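Pralholm Shared Supper — minutes of the spring meeting

Held 25/03/2023 in the dining room at Pralholm. Notes by the secretary.

The meeting opened late so that people coming off the Komton bus could find seats. The notes from the winter meeting had been sent out ahead of time. One correction was made: the rice cooker was lent by the Gauthier Street house, not by Sikimus. With that change the notes were accepted.

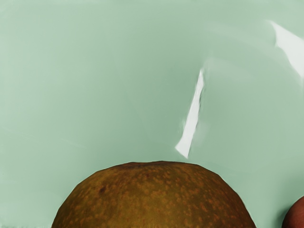
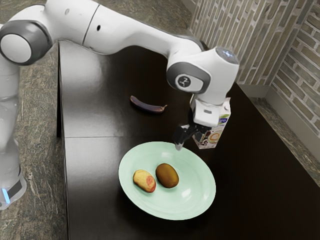
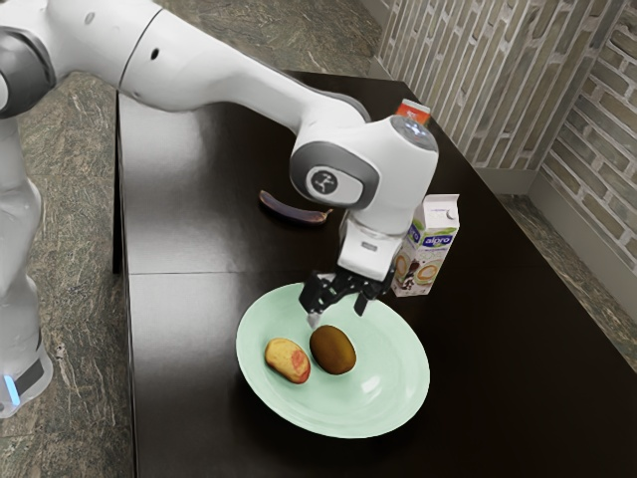

**1. Serving style**

A member from Gauthier Street asked whether the suppers could go back to food set out on the tables, with people helping themselves. She said the line at the counter had grown too long over the winter, and that older guests were standing for most of it and then eating cold soup. Several others agreed about the line but were less sure about the tables. Passing heavy dishes is hard for some guests, and the last table served in the old way often got what was left.

The kitchen crew said they could work with either plan but would not want to do both on the same night. Table service means more bowls and more spoons to wash. The counter means one more person standing and serving.

It was agreed to try food on the tables for the April supper. Soup will still be ladled out in the kitchen and carried, as hot pots should not be passed. The crew will start with the far table this time and work toward the door.

**2. Numbers and sign-up**

The room is set for 32 seats. The last supper was full and guests were turned away at the door, including a family who had signed up on the sheet in the hallway but not on the list by the phone. The two lists did not match and had not been compared before the meal.

Members discussed doing away with one of them. The hallway sheet is the one most people see. The phone list is the one the cooks use to shop from. A proposal to move everything online was not taken up — too many regular guests do not use it.

Decided: the hallway sheet stays. Phone sign-ups will be copied onto it the same day by whoever takes the call. The sheet comes down the night before the supper and goes to the cooks. Names added after that go on a waiting list, in order.

There was a further question about guests who sign up and do not come. No rule was made. The seat will be given away once the soup has gone out.

**3. Menu for April**

The cooks proposed a vegetable soup, baked potatoes with toppings, a green salad, and fruit. There was general support. Comments:

- The beans last time were undercooked. The cooks know this. They will use canned.
- Cheese should be kept in its own bowl with its own spoon, well away from the salad.
- A guest had asked for less salt in the soup. Salt will be put on the tables instead, and the soup left mild.
- Somebody asked for pie. Pie depends on who is willing to bake it, and the oven will be full of potatoes until shortly before the meal. Pies baked at home are welcome.

The question of labels came up again. At present the labels say only the name of the dish. A member whose son cannot eat nuts asked for the full list of what is in each one. The cooks were in favor but pointed out that donated dishes often arrive with no information at all. It was agreed that donated dishes without a list will go on the side counter, marked "ingredients not known." Cards and a pen will be left by the door so that people can write a list as they come in.

**4. Produce from Sikimus**

The Sikimus farm stand has offered its unsold fruit and vegetables again this season. Pickup is at closing time and someone has to bring a car. Last year pickup was done by whoever happened to be free, and on 2 occasions no one went and the stand had to throw the boxes out. The stand was polite about it, but members felt this should not happen again.

A pickup list was passed around and filled as far as the end of April. Swaps are fine if both people agree and the list is changed. The stand's phone number will be written at the top.

There was some talk about what to do with the extra. In good weeks there is more squash than the supper can use. Ideas were a box by the door for guests to take home, soup for the freezer, and an offer to the Komton day center. The box by the door was the most popular and can start right away. Freezer soup has to wait, see item 5. Someone will call Komton and ask if they want anything and on what terms.

**5. Freezer**

The chest freezer in the back hall is not holding its temperature. The lid seal is worn along the hinge side, and frost builds up there until the lid will not close. It was defrosted in the winter and the trouble came back.

A new seal has been priced at around 8 dollars plus shipping, if the right one can be found. The label inside the lid has rubbed off, so the model has to be read from the plate at the back, and the freezer must be pulled out to do that. Two people offered to do this after the next cleaning. Until then, nothing is to be stored in it except ice and bread.

If the seal does not fix it, the freezer will be replaced. A used one was mentioned. No decision was made.

**6. Dishes and cleaning up**

Cleanup ran very late after the last supper. The main reason was that dishes came back to the kitchen in no order, with food still on them, and the sink backed up. The strainer has since been replaced.

For April:

- A scraping station with a bin will stand next to the kitchen door.
- Silverware goes in the soaking tub, plates stay out of it.
- The crew needs at least 2 people drying. One is not enough.
- Towels go home with someone to be washed and are to be brought back before the next supper. A good many have not come back. Please check your kitchens.

A member asked about paper plates. This was talked over at some length. Paper would save an hour but costs money every month, and the room has no good place for that much trash. The question was put to a show of hands and the meeting voted to stay with real plates.

**7. Room matters**

The lamp over the coat rack is out again. The building office has been told.

Chairs must be stacked against the long wall and not in front of the heater. The exercise class that uses the room the next morning has complained. A note about it will be taped inside the closet door.

The back door sticks in wet weather. Push low, near the lock.

**8. Money**

The jar brought in enough to cover the winter suppers with a little left over. The amount was read out and is in the account book. It was asked whether the jar should be moved from the counter now that guests will not line up there. It will go on the small table by the coats. No set price per guest — this was raised and quickly dropped.

**9. Other business**

Music during the meal: one in favor, several against, and nothing was changed.

The song sheets left from the winter supper are in the cabinet under the window. Anyone who wants them should take them before they are recycled.

The next meeting will be held after the April supper, in the same room, once the dishes are done. Items for it can be left in the envelope by the phone.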